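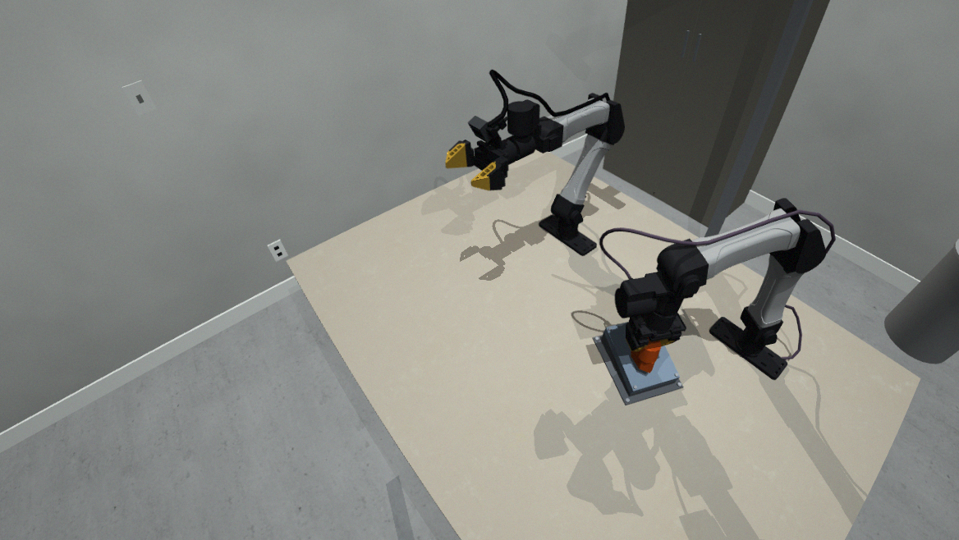
La cellule à deux bras dans le simulateur, pince au-dessus du socle.

Carnets > Atelier > Deux bras sur une table

Rechercher dans le carnet OK

2 juin 2018

Levé tôt, à l'atelier avant les autres. J'ai passé la matinée sur le modèle et l'après-midi sur la vraie table, qui a toujours du retard sur l'autre. Le plateau réel est poncé, les trous du premier bras sont percés, ceux du second non. J'attends d'être sûr de l'écartement.

Dans la simulation, les deux bras sont maintenant fixés le long du même bord. J'avais commencé par les mettre face à face, en février, et je perdais tout le milieu du plateau parce que les coudes se gênaient. Côte à côte, il reste une grande surface libre devant eux. L'inconvénient est que le bras le plus éloigné doit se tordre pour venir aider l'autre sur le socle. Pour l'instant il ne fait rien, je l'ai laissé relevé, pince ouverte. Les doigts jaunes perforés rendent bien. Je les avais modélisés pleins, Åsmund Halvorsen m'a envoyé ses fichiers avec les ouvertures et j'ai remplacé les miens sans discuter.

Le socle est l'élément qui m'a pris le plus de temps : une plaque large en bas, un bloc plus clair par-dessus, des vis dans les coins. J'ai tourné l'ensemble pour l'aligner sur la table. La pièce orange est un bouche-trou, une forme irrégulière qui s'amincit vers le bas. Je l'ai choisie parce qu'elle n'a pas deux faces parallèles et que les boîtes sont trop faciles.

Premier essai de la matinée : la pince descend, touche, et la pièce part de travers à une vitesse absurde. Contact trop raide. J'ai baissé la raideur, augmenté l'amortissement, relancé. Au cinquième réglage la pièce ne s'envolait plus mais elle glissait entre les doigts comme du savon. Le frottement des doigts était resté à la valeur par défaut, je l'avais changé sur l'ancien modèle et oublié de le reporter sur le nouveau. Une heure perdue. Noté sur la feuille collée au mur.

Ensuite j'ai lancé une série de 50 prises avec la position de la pièce légèrement décalée à chaque fois. 38 bonnes, 12 ratées. Les ratées sont presque toutes du même côté, quand la partie étroite de la pièce tourne vers la base du bras. Le poignet arrive alors trop près de sa butée et le planificateur choisit un détour par le haut. J'ai essayé d'avancer le socle vers le milieu du plateau, c'est mieux. Je n'ai pas refait la série complète, il était midi passé.

Les câbles. J'ai hésité longtemps à les mettre dans le modèle, tout le monde à l'atelier trouvait que c'était du temps gaspillé. Je les ai mis quand même, avec la grande boucle au-dessus du poignet et celle qui passe autour du coude. Ils ne sont que décoratifs pour le moment, sans masse ni collision. Mais leurs ombres tombent sur la table, et la détection dans l'image les prend parfois pour un bord. C'est exactement ce qui se passera avec les vrais. J'aime mieux le savoir maintenant. Les ombres de la pince aussi sont à revoir : plusieurs lampes, donc plusieurs ombres qui se superposent, et devant le socle cela fait une grande masse sombre. Je garde cet éclairage pour les essais difficiles et j'en ferai un autre plus doux.

Déjeuner rapide sur le banc dehors. Pain, reste de lentilles.

L'après-midi, retour au réel. Gabarit en carton pour la plaque de base du second bras, posé, mesuré, reposé. Il manque 24 mm entre le bout de la plaque et la traverse sous la table si je garde l'écartement du modèle. Soit je déplace la traverse, soit je décale le bras et je corrige la simulation. Déplacer la traverse veut dire retourner la table, et seul je ne la retourne pas. J'ai donc laissé le gabarit scotché en place — on verra à deux.

Reçu le colis de Biltow : les brides de câble, la visserie, et pas le connecteur coudé que j'avais commandé avec. Le bon de livraison dit qu'il suit. Les brides sont un peu grandes pour la gaine, je mettrai un tour de ruban.

J'ai tenu les comptes à jour ce soir. 1038 euros depuis le début, bras d'occasion compris, sans le bois que j'avais déjà. C'est plus que ce que je m'étais fixé. Le poste qui a dérapé est l'alimentation, achetée deux fois, la première ne tenait pas quand les deux bras bougeaient ensemble.

Åsmund a appelé vers dix-neuf heures. Il pense que je devrais passer tout de suite à la reprise de la pièce d'un bras à l'autre. Je préfère d'abord que le bras de devant réussisse seul avec la partie étroite dans le mauvais sens. Il dit que je suis lent, il a sans doute raison. Il m'envoie quand même son script de calibration pour la caméra du poignet, le mien suppose que l'optique est parfaite et elle ne l'est pas.

À faire :
— relancer la série avec le socle avancé
— reporter le frottement dans le fichier commun et pas seulement dans le mien
— décider pour la traverse
— écrire à Biltow pour le connecteur
— scie à rendre à l'atelier Tinwood, promise depuis longtemps

Rentré à pied. Mal au pouce gauche, une écharde du plateau que je n'arrive pas à sortir.

Dans le même carnet
L'alimentation, deuxième achat
Poncer le plateau
Les doigts d'Åsmund
Face à face ou côte à côte
Visite à l'atelier Tinwood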